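3.2 Building the simulated rooms before the real robot

I should say up front that the Trositz build lives in a shared workshop, in a corner between the bandsaw and the sink, and that I get the corner for two evenings out of every 10. That schedule shaped nearly everything in this section. I couldn't leave a half-tested arm bolted to a bench that other people needed, so most of the early work happened in Mollora, the little simulator I put together on my old desktop in January. I'd sketch a room, drop the robot into it, try a reach, hate it, and go again.

The first job I gave it was plain: get the gripper over to a ball in a box on the floor of a bedroom. Figure 1 collects four views from the simulator, and panel (a) has the gripper just short of the box.
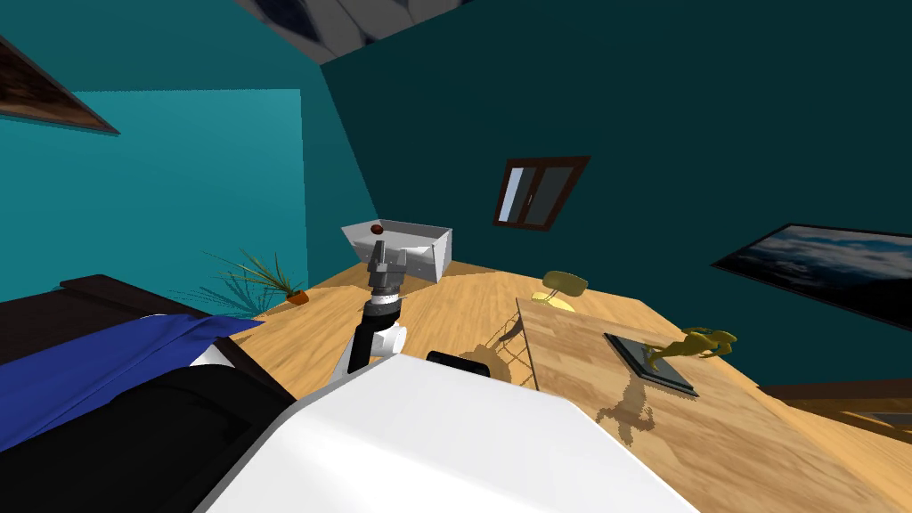
3.2.1 Views and what I learned from them

My biggest early mistake was trusting the wide view. From back by the body you can see the arm, the bed, the table, all of it, and you get a lovely feeling that you know where your fingers are. You don't! Depth along the arm is really hard to judge from back there, and I had runs where I'd have sworn the fingers were over the box when the log put them well short of it. So I added a close view looking out past the fingers, panel (b), and started saving both for every run. 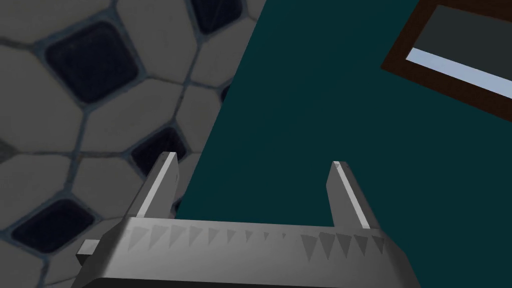 I also stopped leveling the horizon. My first version of Mollora rotated every view so the floor came out flat, and it was nice to look at, but the rotation step ate time and (worse) it hid a sign error in my mounting angles for ages. With the tilt left in, a wrong angle shows up the moment you open the file. It takes an evening to get used to reading a room that leans, and then you forget about it.

Altogether I kept 351 runs from this stage. I threw out 67 of them where the physics step had blown up and the ball went through the floor – a bug in my contact settings, fixed on 5/3/23 – and I haven't tried to rescue those. The box and the ball stayed in the set of tasks the whole way through, panel (c), mostly so I'd have one thing that was easy to compare between versions of the controller.
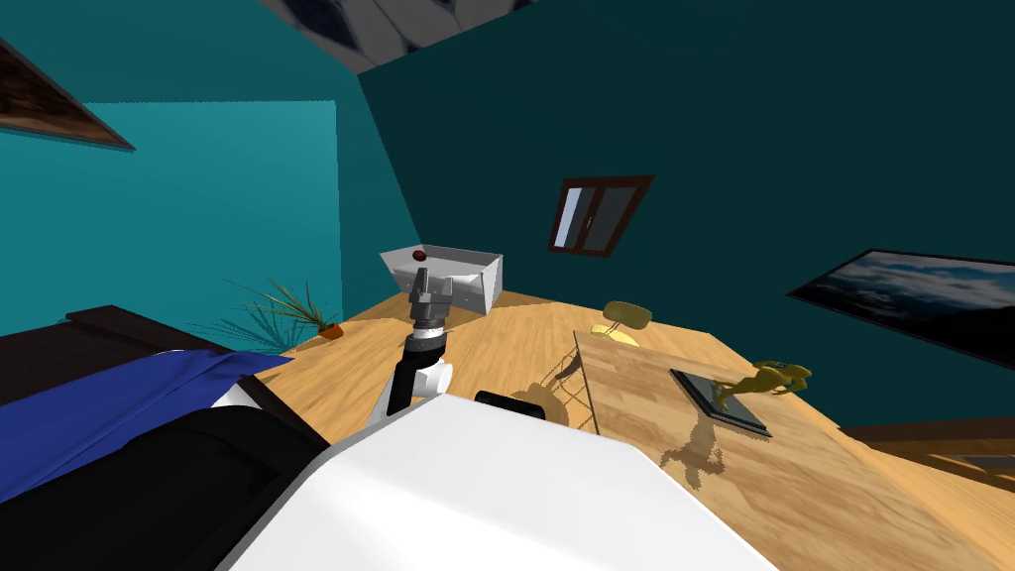
The controller itself is Habte, a small planner I wrote for slow hobby motors. It picks a wrist pose first and works the elbow out afterward, which sounds backward, but the elbow on my build has a lot of slop and I'd rather let it land where it lands. Shadows were a nuisance. Habte's first object finder went by dark edges, and table legs throw a lot of those across a pale floor, so it kept flagging bare boards as things to pick up. Switching to color plus depth took care of most of that. I still see it now and then with stools.

The table tasks came last and used both arms, with objects up on the tabletop and stools set close by, panel (d). I put the stools close on purpose. The workshop is cramped, and a planner that only works with clear space all the way around would be no use to me there.
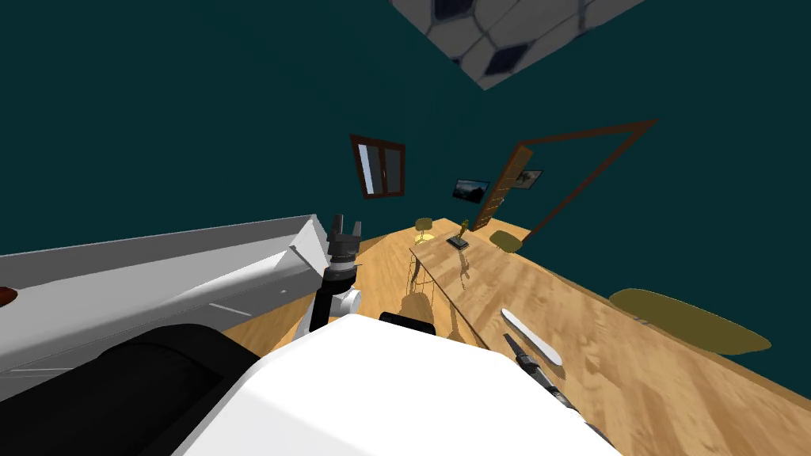 Figure 1. Views from the Mollora simulator: (a) and (c) the bedroom with the ball and box, (b) close view past the open fingers, (d) the long table with stools.

3.2.2 Moving to the bench

The real arms run on Prullent boards, which I chose mainly because the workshop already had a drawer of them. I kept the joint limits the same as in Mollora and turned the top speed way down for the first sessions. Cable routing took longer than the code did, and I redid the shoulder loom twice before it stopped snagging on the clamp.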